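Clutitz Produce Handling Cell: Open Day Demonstration
Published 17 Aug 2022

Clutitz is a tabletop pick-and-place cell built by Iller for single soft items. It runs at the Idahosa showroom on open days, by appointment. 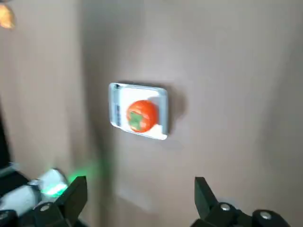 Clutitz cell, wrist camera: tray and item between the open fingers.

Visitors can choose from three routines: tray, scale and free hold. Each routine takes up to 26 cycles before the operator has to confirm a restart. Items up to 200 g are accepted. Please do not bring your own produce.

The scale routine uses an ordinary kitchen scale with no data link to the controller. 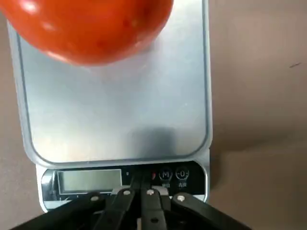
Weights are entered by hand on the Cutitz terminal, and the log holds 2000 entries. Older entries are overwritten unless exported as a text file.

Installation
The arm bolts to the table near one edge. Allow a separate desk for network and power equipment. Cable routing is left to the customer.
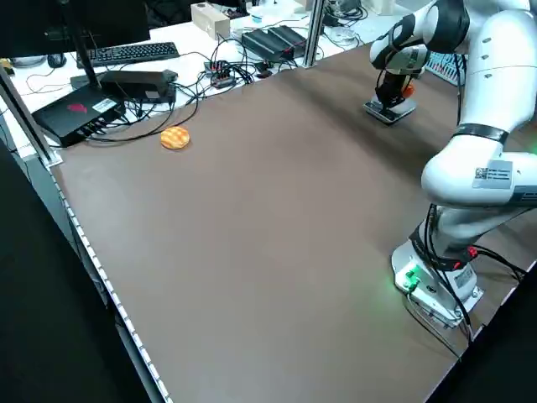
Finger Settings
Closing force is set in steps from 1 to 100. The showroom unit is set to 18 for fruit.
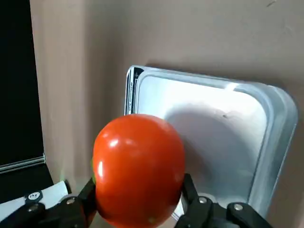 Grip width is taught once per item type and stored under a short name. Teaching takes roughly two minutes. For a round item such as a tomato, the fingers should press on both sides from below, leaving the top clear. Recheck the width after changing finger pads.

Next open day: December. Book through the Iller sales desk.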